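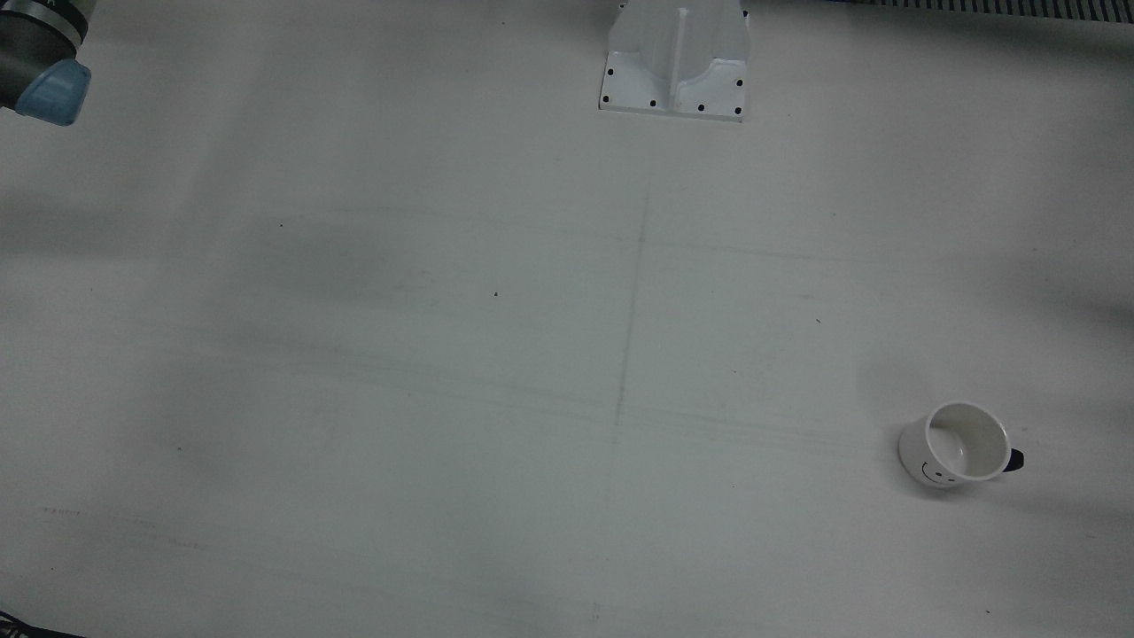
为什么同一句话,写在信里和当面说出来,听着像两回事?
因为当面说话时,语气、停顿和表情替我们干了一大半的活儿,写信的时候,这些活儿全得交给字和标点。

第4章 写信的语气

我教写作课的头一年,班上有个学生叫Shazia Dhanial,给房东写了封信,请人来修暖气。信一共106个字,客客气气的,可房东看完气得不行!她拿来给我看,我读了两遍才找着毛病:她连用了8个“请您务必”。嘴上说一遍是着急,纸上排成一串,就成了下命令(我自己年轻时也这么写过,还挺得意)。

这一章我想跟你聊的就是这个。我们先看称呼和开头,再看句子长短怎么影响语气,然后拿Iltside镇上几封邻里间的旧信来改,有道歉的,有催债的,还有一封一月里写的,抱怨隔壁的狗半夜叫个没完——那封我特别喜欢,后面会整封抄给你。

读之前先做件小事:翻出你最近写给长辈或者老师的一封信,邮件也行,念出声来。哪一句念着别扭,就在旁边画一道,先别改,等读到4.2节再回头看它。

4.1 称呼:第一个字就开始说话了

“王老师”“尊敬的王老师”“老师”,三种叫法,三种距离。我收过一封开头只写“你好”的请假信,也准了假,不过心里还是愣了一下。

打印本页 | 用电子邮件发送
分享 8 | 评论 4

相关章节
第3章 便条与留言
第5章 怎样写一封道歉信
附录 常用称呼表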